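Week 10: Paper before the printer

Right, welcome back, and thanks to everyone who sent me questions over the break. Most of them were about grain direction, so that's where I'm going to start, even though the unit outline says sizing comes first. We'll get to sizing, I promise (probably after the tea break).

Paper is a mat of fibres, and on a machine those fibres mostly line up with the way the web is travelling. We call that the machine direction, or MD, and the other way is the cross direction, CD. Fibres swell far more across their width than along their length when they take up moisture, so a sheet grows and shrinks more in the CD. If you only remember one thing for the short test, make it that!

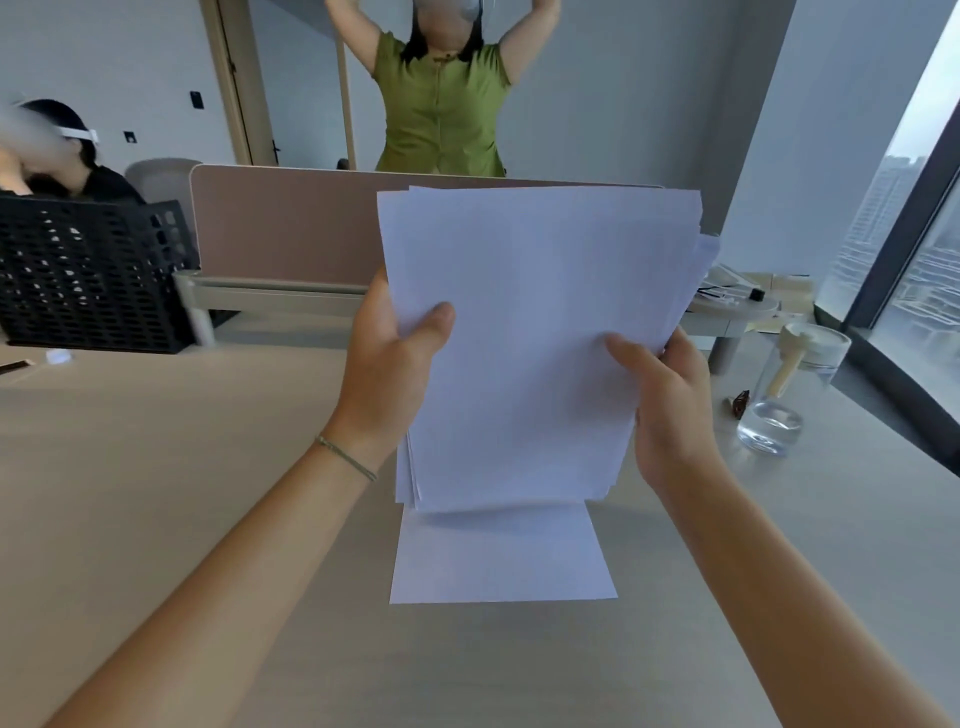

Print and Book History Group, Clunholm

A quick way to find the grain at home: cut a strip each way from the same sheet, hold them together at one end and let them droop. The one that stays straighter was cut along the grain. Swap them over and try again so you know the curl isn't fooling you. You can tear it too, and the straighter tear usually runs with the grain, but I find tearing a bit hit and miss on anything heavily coated.

Why do bookbinders go on about this? If the grain runs parallel to the spine the pages drape nicely and the glue line doesn't cockle. If it runs the other way you get that wavy, stubborn paperback that shuts itself on your thumb. I've got a cookbook like that and it drives me up the wall.

Now, mills. I've put two on your reading list, Ornville and Sinero, and I picked them for being so different. Ornville was a rag mill first. It bought old linen, sorted it by colour, let it rot a bit, then beat it to pulp with stampers. The surviving order book has 382 entries and it's glorious, mostly complaints about late carts. Sinero came along well after, built for wood pulp from the start, and its trial run used 53 bales before anybody was happy with the finish. Please read the Sinero chapter with a pencil in your hand, the author changes units halfway through and never owns up to it.

Rag paper ages well. A lot of the cheaper wood pulp paper that followed doesn't, and two separate things are going on there. Groundwood keeps its lignin, which yellows in light. Alum-rosin sizing leaves the sheet acidic, which chops up the cellulose chains until the page goes brittle. Students love to roll these into one, and I take marks off for it every year. Sorry!

Sizing, then. Unsized paper behaves like blotting paper and ink feathers into it. Gelatine was the old answer, with finished sheets dipped in a warm tub and hung up in a loft. Rosin size went into the pulp instead, so you could skip the loft altogether. Modern office paper is mostly sized under neutral or alkaline conditions, with calcium carbonate as the filler, and it should outlast the stuff your grandparents typed on. 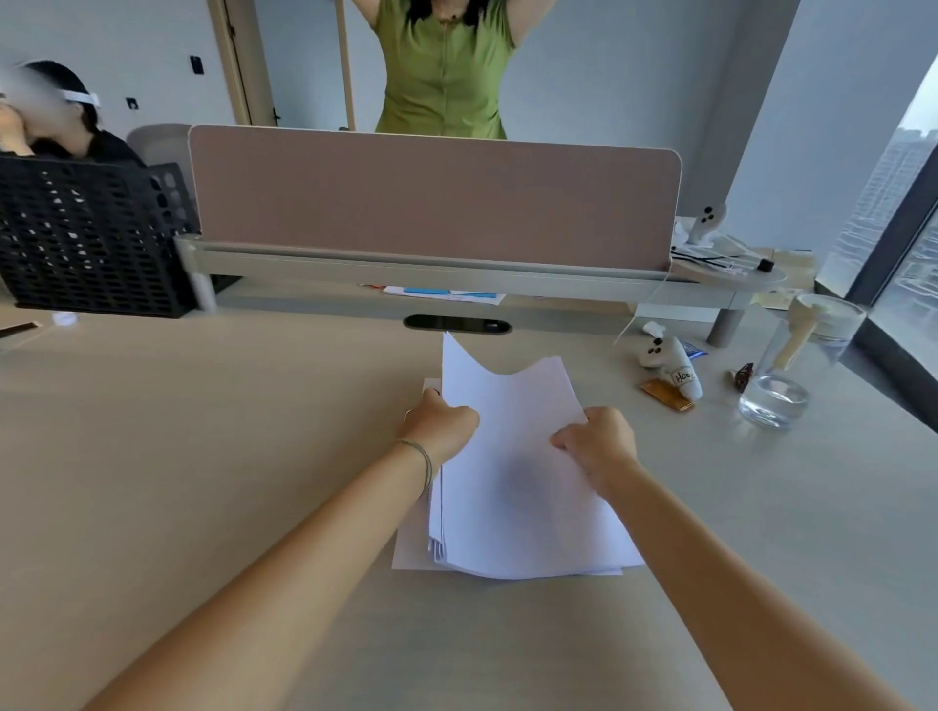
Fig. 2. White printer paper, several sheets lifted at the far edge.

On curl: the two faces of a sheet aren't quite the same. On older machines water drained through one side only, so you get a wire side and a felt side, and they respond differently to heat and damp.

For next time, read the Zúñiga essay on watermarks and write me 400 words on whether you buy the dating argument. I go back and forth on it myself. Bring two paper samples from home as well, with the grain marked in pencil on each one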